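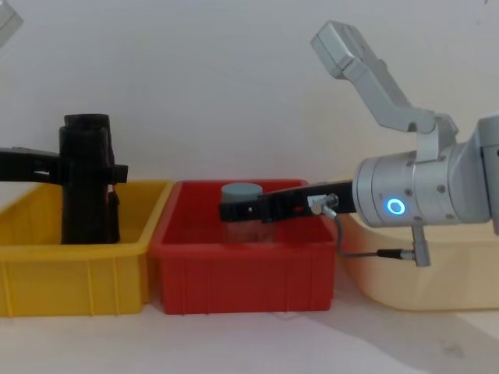 Yellow, red and cream, side by side against the wall.

I am so happy with these bins! Kaja Org talked me into sorting the picnic things by color, and I've been rearranging them ever since (Gus Yazzie has stopped asking when dinner is).

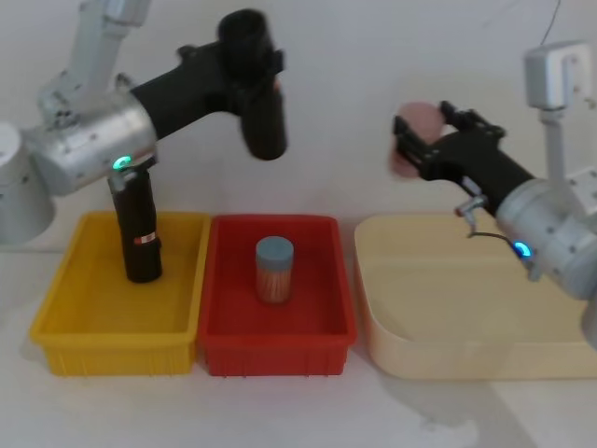
Three open bins, plain white table.

Yellow gets the tall black things that never fit in a drawer – they just stand up in there. Red is for small table stuff, toothpicks first, in the clear holder with the light blue lid. I love that lid.

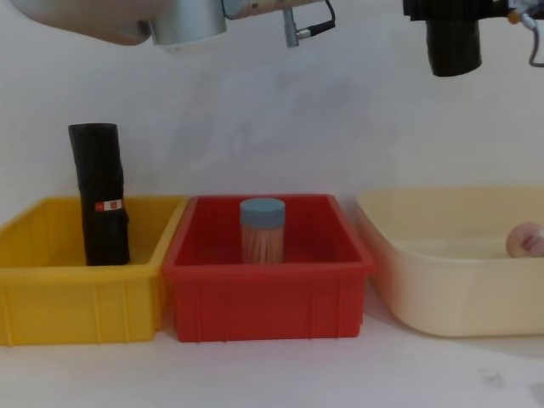 Next up: the spice shelf

Begoña Campos wants hers done too, so I'm practicing on mine in November.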